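Progress report no. 2: equipment planning for the handling cell
Prepared for: Soledad Bravo, program office
Prepared by: Leszek Sobczak, Kendthorpe site
7 May 2019

Where we are

You asked for a short account of how the equipment money is being planned and whether we are ready to commit. We are not ready. None of the capital line has been spent, and I would like to keep it that way until June.

The first report listed a single robotic hand with a full set of fingers as the preferred purchase. That was Prultis's recommendation, and we wrote it down before anyone here had tested a part against it. I signed off on that report, so the haste was mine. Since then Lanying Fu has gone through the parts list line by line. There are 70 part types in the bins, and she finds that 42 of them could be picked with a plain two-jaw gripper or a suction cup. The others are mostly soft bags and cable sets, and I am not convinced a five-figure hand is the way to deal with those either.

Quotes received

Prultis has quoted for the arm, the hand and a year of support. The support terms cover parts and leave out travel, which matters at a site as far out as ours. Training is listed as "included" with no hours next to it. I have asked twice for the hours.

Drulwood has quoted for an arm and a two-jaw gripper, with a tool changer as an option. It is the duller offer and the easier one to read. Delivery is longer than we want. They have agreed to run our own parts in their shop if we pay the freight, and Florencio Villalobos has packed a crate with 1244 pieces from the bins, scuffed ones included. The freight came to 800 dollars, charged to the travel line with your approval.

Olmedo, the integrator, has priced the guarding and floor work. Nicanor Olmedo walked the bay with us and told us the power drop is in the wrong place. Moving it was not in the first budget. It will be in the next one.

What worries me in the budget

The hand is priced as one item, and it isn't one item. Replacement finger covers, the wrist seal and a spare cable all sit on a separate price sheet that we only received after asking. I have seen no wear figures I would trust. The ones in the brochure come from a test with foam blocks – we do not ship foam blocks.

The software license renews every year and the quote shows only the first. Lanying has added it for the full term of the grant, and the gap between the two offers gets wider.

There is also our own time. The first budget gave one technician two weeks for setup. Nobody on the floor believes that, and the people at other sites we called didn't either.

Seeing equipment up close

A demonstration on a show floor tells you what a machine does on its best day, with the vendor's staff next to it. I count it as background. Still, standing near a hand is useful for dull questions: how the wrist is covered, where dirt would collect, how much room a person needs to lean in. Florencio's notes from these visits are mostly about covers and cabling. A ribbed fabric sleeve over a forearm looks tidy, and I would want to know what it costs and how long it takes to change before putting one over our bins.

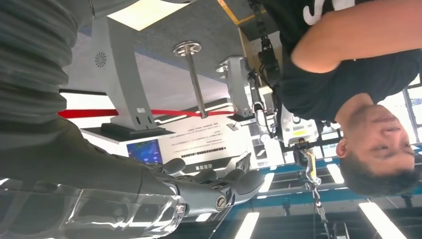

Next steps

Drulwood returns the crate and a written result for each part type. We want the failures listed by part, with no averages.

Prultis answers in writing on training hours, travel and the license. If that has not arrived by the June review, I will drop the hand from the plan.

Olmedo sends a revised price with the power drop included.

Request to the program office

Please let us hold the capital line unspent through June. I know an unspent line looks bad in your summary. A hand sitting in a cabinet would look worse, and we would still be paying the license on it.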